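3.2 Station layout and the handling of soft parcels

The second set of observations was made at the Naltitcombe sorting room, where small mail-order goods are received, checked and passed on to the conveyor. Sýkora and Vávra recorded the work at 2 stations over 7 shifts in May. Both stations followed the layout that Preveck uses in its smaller rooms: a bench, a crate for items set aside, and a mat on which parcels are turned and read before they move on.

Soft mailing bags took up most of the handling time. A carton has six flat faces and the label is usually on the largest of them. A bag has no fixed shape, and print that falls inside a fold can't be read until the bag is pulled straight. Staff at Naltitcombe were told to flatten each bag on the mat before looking for the label, but in practice many bags were turned over first and flattened only when the label was still not found. Figure 2 shows a crumpled mailing bag on the gray mat, with the green crate at the left of the bench.

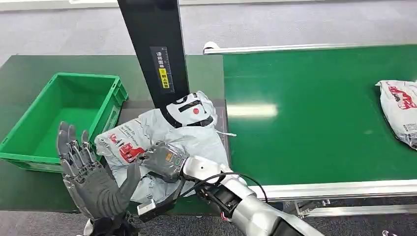
Does the printing on a mailing bag slow down the search for the address label?

It can, mainly when the seller's slogan or logo is on the same side as the label and is printed in dark ink. In our records, staff paused over such bags longer than over plain ones, and a few bags were turned over again although the label was already facing up.

Figure 2. Sorting bench with mat, crate and soft packaging.

The place of the crate also mattered. At the first station it stood to the left of the mat, and items could be set aside with one short movement. At the second it was kept on a shelf behind the worker, who tended to let set-aside bags gather at the edge of the mat and clear them together. When 10 or more had built up, bags slid over one another and some were checked twice. After the shelf crate was moved to the bench, double checks became less common, although the shifts that remained were too few for a firm comparison.

We did not record weights. The Hudec scale at the second station was out of service for most of the month, and the entries made before it failed were left out of the analysis.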